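6 Topf und Deckel: die erste Küchenübung einrichten

Wenn Sie bis hierher gekommen sind, steht Ihr Wurkumix-Arm fest auf dem Tisch, der Greifer ist eingemessen und der Not-Halt liegt dort, wo Sie ihn ohne Verrenkung erreichen. Jetzt kommt der Teil, auf den sich die meisten freuen: richtige Hausarbeit, oder wenigstens ein Stück davon.

Bevor wir anfangen, ein offenes Wort zu den Erwartungen. Können Maschinen heute schon den Haushalt machen? Einzelne Handgriffe ja, an einem guten Tag und mit einem Topf, den sie kennen. Eine ganze Küche nach dem Abendessen -- mit Essensresten, Wasserlachen und dem Schneebesen, der sich im Sieb verhakt hat -- nein, und auch diese Anleitung bringt Sie nicht dorthin. Sie bringt Sie aber zu einem Topf mit Deckel, und das ist mehr, als man denkt, wenn man es noch nie einer Maschine beigebracht hat.

6.1 Was Sie brauchen

Einen kleinen Stieltopf mit geradem Rand und einen passenden Deckel mit Knauf. Nehmen Sie bitte ein leichtes Modell, das Sie nicht mehr zum Kochen brauchen, denn die Beschichtung bekommt in den ersten Stunden Kratzer.
Einen hellen, matten Tisch ohne Tischdecke.
Gleichmäßiges Licht, am besten von oben und ohne Schreibtischlampe.
Die Ablaufsteuerung Jemlow, geöffnet im Lernbetrieb.

Hinweis: Glasdeckel sind für die Kamera schwieriger als Metalldeckel. Durch das Glas sieht sie den Tisch und hält den Deckel dann gern für gar nichts. Wer es sich am Anfang leicht machen will, klebt einen Streifen mattes Klebeband auf das Glas und zieht ihn später wieder ab.

6.2 In den Topf greifen

1. Stellen Sie den leeren Topf auf den Tisch, und zwar so, dass der Stiel nicht über die Tischkante ragt.
2. Wählen Sie in Jemlow den Ablauf »Gefäß innen« und stellen Sie die Geschwindigkeit auf Stufe 2.
3. Führen Sie den Arm von Hand über die Öffnung, die Finger senkrecht nach unten, und speichern Sie diese Stellung als Anfahrpunkt.
4. Senken Sie den Greifer langsam ab. Die Finger sollen den Rand auf keiner Seite berühren.
5. Schließen Sie den Greifer und speichern Sie die Stellung als Griffpunkt.

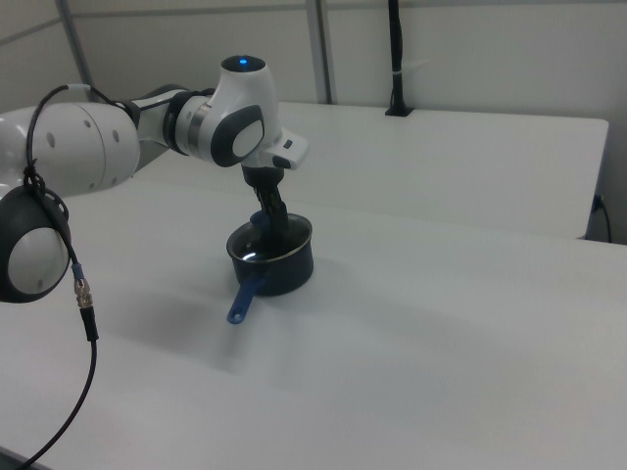

6. Fahren Sie wieder gerade nach oben. Schräges Herausziehen kippt einen leichten Topf sehr zuverlässig um, und wir sprechen hier aus Erfahrung.
7. Wiederholen Sie die Schritte 3 bis 6 und drehen Sie den Stiel jedes Mal ein Stück weiter. Mit 6 verschiedenen Stellungen kommen Sie ordentlich hin.

Achtung: Füllen Sie in dieser Phase nichts in den Topf, auch kein kaltes Wasser. Der Arm ist nicht gegen Spritzwasser geschützt. Legen Sie das Gerätekabel außerdem so, dass es in keiner Stellung zwischen zwei Gelenke geraten kann.

Unsere Kollegin Elvia Olvera, von der ein großer Teil dieses Kapitels stammt, rät dazu, nach Schritt 7 eine Pause zu machen. Man wird beim Führen von Hand müde, ohne es recht zu merken, und die letzten Stellungen sind dann oft die schlechtesten. Ein Kaffee schadet dem Lernergebnis bestimmt nicht.

6.3 Den Deckel dazunehmen

Mit dem Deckel wird es deutlich anspruchsvoller. Einen Menschen kümmert es wenig, ob der Knauf ein wenig neben der Mitte sitzt, er drückt den Deckel eben zurecht. Der Arm weiß davon nichts und setzt ihn mit großer Überzeugung daneben ab.

1. Legen Sie den Deckel flach auf den Tisch, die gewölbte Seite nach oben.
2. Lassen Sie zwischen Stiel und Deckel eine gute Handbreit frei. Haben beide die gleiche Farbe und scheinen sie sich im Kamerabild zu berühren, fasst Jemlow sie leicht zu einem einzigen Gegenstand zusammen.
3. Prüfen Sie in der Vorschau, ob zwei getrennte Umrisse erscheinen. Falls nicht, versetzen Sie den Deckel oder schwenken die Kamera ein wenig.
4. Fahren Sie den Greifer in die Warteposition oberhalb des Tisches.

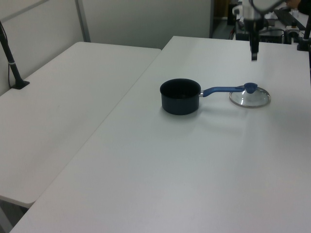 5. Starten Sie den Ablauf »Deckel auflegen« und lassen Sie eine Hand am Not-Halt.
6. Beobachten Sie 3 Durchgänge, ohne einzugreifen, sofern keine Gefahr besteht. Es juckt einem in den Fingern, das wissen wir, aber jede Hilfe verfälscht die Auswertung.
7. Tragen Sie das Ergebnis in das Übungsblatt ein: »sitzt«, »sitzt schief« oder »daneben«. Bitte schreiben Sie auch die Fehlversuche auf, gerade mit denen können wir Ihnen am Telefon weiterhelfen.

Hinweis: Meldet die Steuerung den Fehler 1164, hat der Greifer geschlossen, ohne Widerstand zu spüren. Meist ist er am Knauf vorbeigegangen. Setzen Sie den Griffpunkt etwas tiefer und versuchen Sie es noch einmal.

Achtung: Greifen Sie nicht nach einem rutschenden Deckel, solange der Arm in Bewegung ist. Lassen Sie ihn fallen. Ein Deckel ist schnell ersetzt.

6.4 Wann Sie weitergehen können

Wenn der Deckel in den meisten Durchgängen sitzt, dürfen Sie sich freuen und in Kapitel 7 einen zweiten Topf dazustellen. Rechnen Sie damit, dass es dann zunächst wieder schlechter wird. Ein anderer Durchmesser oder ein flacherer Knauf genügt schon, und vieles will neu gezeigt werden. Mit dem Herd warten Sie bitte bis Kapitel 9.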